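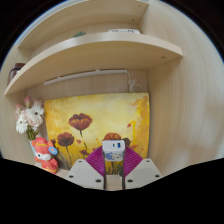
Style / Sneakers / How To

How to Enter a Sneaker Raffle and Get Your Pair Home in Good Shape

Limited sneaker releases used to mean a line outside the store. Most of them now run through an online raffle, sometimes called a draw. You enter, you wait, and if your name comes up you get the right to buy the shoe at retail price. The steps below use the Vorkilgate app, which handles draws for several labels including Bamska and Marinho, but other apps work in much the same way.

Before the draw opens

Create your account at least a day ahead. New accounts have to confirm an email address and a phone number, and the confirmation text can be slow on release mornings.

Add your shipping address and your card. Check the expiration date on the card. A declined payment is treated as a forfeit, and the pair goes to the next name on the list.

Find out your size in that brand. Bamska runners fit long, and most people go down half a size. Marinho uses European sizing on the box, so look at the chart on the product page before you pick. You can't change the size after you enter.

Entering

1. Open the release page and tap Enter Draw.
2. Pick one size. The form won't take more than one.
3. Choose shipping or store pickup. Pickup draws are separate and usually have fewer entries, so if you live close to a participating store, choose that one.
4. Confirm the card. A hold for the full price may show on your account until the results are out.
5. Take a screenshot of the confirmation page. You will want the entry number if you have to write to support.

The entry window for most releases is 60 minutes. Entering in the first minute gives you no advantage over entering in the last one. Stick to one entry per household. Duplicate addresses get removed, and both entries go with them.

If you win

Winners get an email and a notice in the app. With shipping, the card is charged automatically and there is nothing to do. With pickup, you book a time slot. Bring a photo ID that matches the name on the account and wear or bring the socks you plan to wear with the shoes. Try on both shoes before you leave the store, as most pickup pairs are final sale.

Shipped pairs can be returned within 28 days if they are unworn and the original tag is still attached. Try them on over carpet.

If you don't win

The hold on your card should drop off in a few business days. Keep notifications on for the evening after the draw, when forfeited pairs are sometimes offered again in a short second round.

Resale is the other option. The Rarkex low-top had a first run of 1,000 pairs and was listed at nearly double retail by the same afternoon. Prices on most models soften after a month or so, especially in common sizes. Ask the seller for photos of the size tag, the insole and the box label, and pay with a method that has buyer protection.

Storing them

Keep the shoes out of direct sun, which yellows white soles. Stuff the toes with plain acid-free paper and stack boxes no more than 2 high if the lids are soft. Wipe the soles with a damp cloth before they go back in the box, and let them air dry first.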